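Ticket 114
Product: Grokik kitchen set, 26 pieces
Site: Linisdale, activity room
Category: Cleaning / surface residue
Status: Closed
Opened: October

Problem as reported

After machine washing, part of the set comes out with a dull film that feels tacky when dry. The colander is the worst. Water also stands in the bottom of it for longer than it did when the set was new. The film does not come off with a dry cloth. It comes off partly with warm water and a thumb, then returns after the next wash.

Washer is a Fisau undercounter unit, short cycle, top rack. Detergent is McIntyre powder, one level scoop. Rinse aid compartment is filled. Nothing was changed in the washer settings before the problem started. The detergent was changed from tablets to powder at the end of the summer.

We have 13 pieces affected. The rest are washed by hand and have no film. Colander attached. 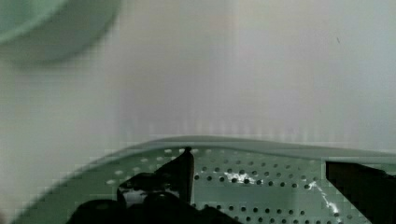 Support reply, 10:40: Please don't scrub the holes with anything metal, the edges will burr and hold more residue than before. Two questions. Does the film dissolve in vinegar, and is the colander loaded open side up or open side down? If it dissolves, it is mineral. If it stays greasy, it is detergent or rinse aid that was not carried off on the short cycle.

Customer update, 14:15

Loaded open side up. Tested as follows.

Test 1. Put 200 ml of white vinegar in the colander's drip tray and stood the base in it for half an hour. No visible change to the film. Rinsed, dried, still tacky.

Test 2. Warm water with a drop of dish soap, soft bottle brush, worked from the outside of the wall inward. Film gone. Water ran straight through afterward.

Test 3. Ran the colander again on the short cycle, same powder, open side down. Film back, but thinner. Drainage normal.

Test 4. Same load on the long cycle with half a scoop. No film.

So it is not mineral. Position accounts for the standing water and the dose accounts for most of the film. I have not tested with the rinse aid turned off.

Other pieces were then checked in use. The table was set with the plate, the bowl and the mug, with the play food and the ketchup bottle out as well, the toaster oven at the side.

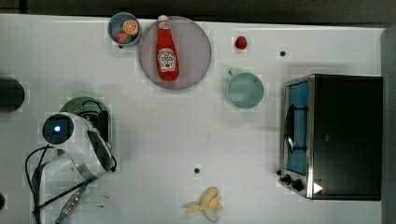 The play food stays out of the washer from now on. It is wiped with a damp cloth and left to air dry. Same for any piece with a paper label – the glue softens on the long cycle and the residue ends up on whatever is racked next to it. That may have added to the film, but I can't separate it from the powder.

Settings now in use:

Long cycle only
Half scoop of powder
Colander and bowls open side down
Mugs tilted, handles up
Rinse aid on lowest setting

Repeated over three loads. No film on the first or second. On the third, one mug had a faint ring inside the base, removed by hand with soap. It had been racked flat.

Support reply, 16:05: Agreed on dose and position. Leave the rinse aid where it is for now. If the ring comes back on a tilted mug, check the spray arm for a blocked jet before you change anything else. No replacement parts needed from our side.

Customer update, 16:30

Spray arm removed and checked. One jet had a seed in it. Cleared and refitted. Settings list taped inside the washer cabinet door. OK to close.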